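Kinesthetic teaching (also lead-through, or hand guiding) - way of showing a robot a job by moving the arm itself. Operator holds the wrist, walks it through the task, joint positions get saved. Remote control (teleoperation) does the same from a distance, with a leader arm or hand controller.

History
Early use in paint spraying. Later small parts work, inc. PC repair and recycling. The Sitompul set, put out by Bitport, has 700 recordings, 142 of them by hand guiding, teh rest remote.

Problems
Hand guiding hides the view, operator's arm gets in the way. Remote control is slower and gives little feel for force. Sockets and levers are hard for both. Westix kit limits each recording to 45 seconds.
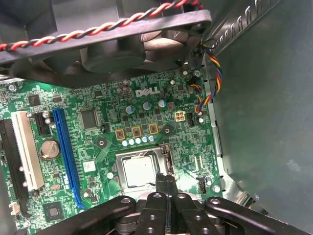
See also: Tanemgate, leader arm, playback robot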